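Thread time! We've had the Gisura gripper kit on trial for two weeks now and I keep boring my coworkers with it, so you all get a turn.

Quick background: Gisura is the add-on hand from Burnus. You get the gripper body, a bag of fingers, a bracket for a depth camera and a software package called Hoani that runs the lot. Ours went onto the white arm in the Vornham lab, the one most of you have seen in my earlier threads.

Unboxing to first grip was one afternoon, and a chunk of that was me hunting for the right hex key. The mounting pattern matched our arm with no adapter plate. I was ready for a week of filing things down!

The fingers are my favorite part. They slide on, they come off with one screw each, and the toothed ones hold small stuff far better than the smooth pads we were using before. There are 9 pairs in the bag and I've used four so far.

What we really wanted it for is connectors. Little ones, cable already attached, the sort of thing that flops over the moment you let go. Our old gripper pinched them fine and then they'd rotate on the way to the socket – every single time.

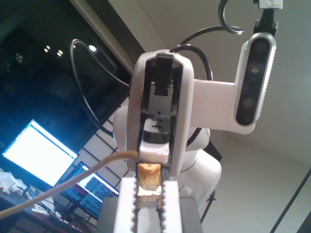 Connector in the jaws, yellow cable coming in from the side. Evening session.

With the toothed fingers the rotation is mostly gone. I still see a bit of it if the cable gets pulled tight, so leave yourself slack before you start a run. Learned that at 9 at night with a very tired brain.

Numbers, for the people who always ask (hi, I love you): 1059 pick attempts logged so far, nearly all of them on the same connector type. I'm not posting a success rate yet as I changed the grip force halfway through and the two halves don't compare. Clean run is planned for November.

Hoani is good but young. Setting up a pick is quick, you jog the arm where you want it and save the pose, done. Camera calibration took me three tries. The wizard says "move to a new view" and doesn't tell you how different the view should be. Answer: a lot more than you'd think.

Cables! Sort your cable routing on day one. The loops up by the mount need enough length for the wrist to turn all the way, and if you tie them down too early you'll be cutting zip ties later. The kit comes with clips but I'd like a couple more of them.

Things I'd change: the manual (the torque table is on a separate sheet that I lost immediately), the fan noise on the control box, and the camera bracket only adjusts in one direction. I've asked if there's a version with a tilt.

Things I wouldn't touch: the fingers, the fingers, and how fast it closes. It's so smooth at low force – you can hear it more than you see it.

We paid for the trial ourselves, no discount, and it goes back or gets bought at the end of the month. I know which way I'm voting.

Next up is flat cable, which scares me a little. If you've done ribbon connectors with toothed fingers, please tell me what force you started at!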